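3/17/22
by Kyrylo Stelmakh

I meant to go to bed early tonight, and of course I ended up in the other room with the robot again, so I'll write this down while it's fresh and then really go. Taha Badawi came over after supper with a bag of oranges and a new set of finger pads for the gripper, and we spent the whole evening on the elbow (again the elbow!). It has been drifting low at full stretch ever since we changed the shoulder mount, and I'd been blaming my own code for it, which made me grumpy all week. Taha took one look at the numbers and asked if I'd ever redone the zero on that joint. I had not. So we redid it, all 13 steps, with him reading them out and me on my knees with the laptop.
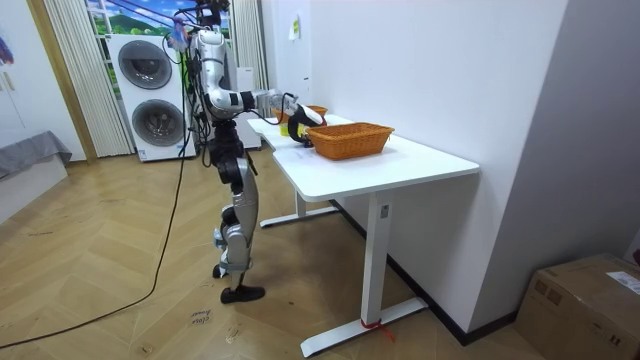 After that we went back to the baskets, which is the job I've wanted it to do since August, when we first got it standing. It's a small thing to ask, picking something up off the desk and putting it in a basket, and I've grown terribly fond of it as a problem. We did eight tries in a row before we let ourselves talk about any of them. Taha thinks it leans too far from the hips and should take half a step closer. I think he's right, but that means going back into the balance settings, and I'm a little scared of those!

Tomorrow I'll write to Wivadska about a longer cable. Must also remember to give Taha his screwdriver back.

Comments

tazi_bench: Redoing the zero fixed mine too. Check it again after it's been running an hour.

Carden: Half a step closer, I'm with Taha. Be brave about the balance settings!

Recent entries
The shoulder mount, second attempt
Finger pads, soft or hard
787 lines of log and one typo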